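Filed under: Desk Diary / Work
Reading time: 3 min
Print this | E-mail this to a friend

August, a little after 9 p.m.

My job title changed again. I was a sorter at Gallagher for years, then Taltik came in and put arms on the line, and now I am a "handling demonstrator," which means I pick up toys on a bedspread with a gripper in my fist. Same pay. Fancier lanyard.

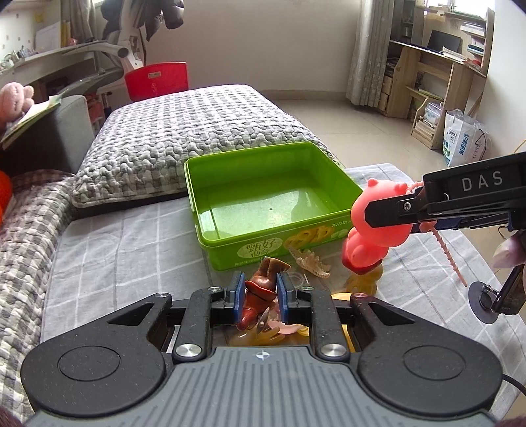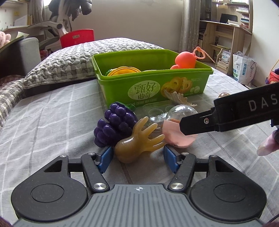
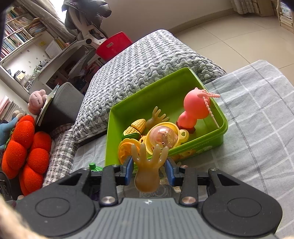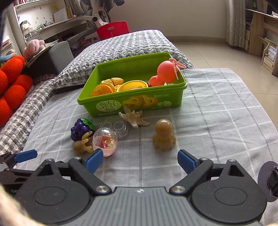
Toys, grippers and the green box, on the checked sheet.

The quota is 257 clean picks a shift. Last month it was 303, until someone upstairs noticed that tired people drop things, and that the arms were learning to drop things too. I felt oddly proud of that.

The soft ones are the worst. I squeezed an amber thing today and my own fingers ached in sympathy. Three of us from the old line do this now. The rest went to Oromus, or home. We used to talk over the belt all day - shouting, mostly - and now talking is discouraged during a take, so we save it up for lunch and then have nothing to say.

Memo says they want 500 by winter with "fewer human touches." I read it twice, eating a sandwich with both hands.

Must buy wrist tape. Must ask about the overtime from July.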